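Chapter 7
Setting Up the Cell: Home Positions, Frames and the Table You Thought Was Level

By the end of this chapter you should be able to set a home position, teach a work frame on a fixture, and check both without bending anything that has to be paid for.

Every robot cell begins life as a drawing in which all the corners are square. The cell you inherit will have been moved, leaned on and used as a shelf for mugs. Setting it up means finding out where things really are and telling the controller, which has been working from the drawing all along and sees no reason to stop.

Our working example in this part of the book is the Plimico assembly cell: one arm on a pedestal, one table, one fixture, one gripper. Igor Hájek, who looked after the first of them at Jireš, used to say that a cell this small had room for only one mistake at a time. He was being generous. On his first morning the gripper frame was wrong and so was the fixture frame, and the two errors very nearly cancelled out, so it took until July to find either.

We shall build the cell in simulation first. A collision on screen costs you a little pride, and the arm can be put back with a mouse.

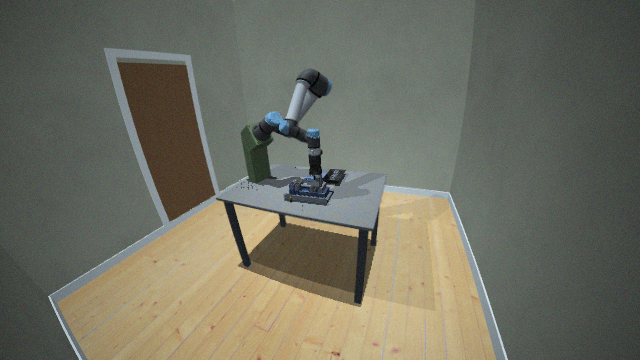
Start with the tool. Until the controller knows how far the gripper tip sits from the wrist flange, every other number you give it is a guess with decimal places. Measure the gripper you have fitted, including the fingers. The catalogue length is for a gripper in a catalogue.

Next comes the work frame. Pick an origin on the fixture that you can touch with a pointer and find again next year. Touch the origin, then a point along the X axis, then a point on the positive Y side. Keep the points well apart. With points 10 mm apart, a small slip of the pointer becomes a large error in angle; with points 370 mm apart, the same slip hardly shows.

Now check it. Jog the tip to a position 2 mm above the origin, at the lowest speed the pendant allows, and look at the gap from the front and from the side. Looking from one side only is how Walid Semaan, at Limon, came to own a gripper finger shaped like a question mark. He kept it on his desk and lent it to trainees.

Home position is left until last. It should be clear of the fixture, easy to reach from anywhere the program might stop, and dull. Write the joint values on a card and fix the card inside the cabinet door, where the next person will look after they have tried everything else.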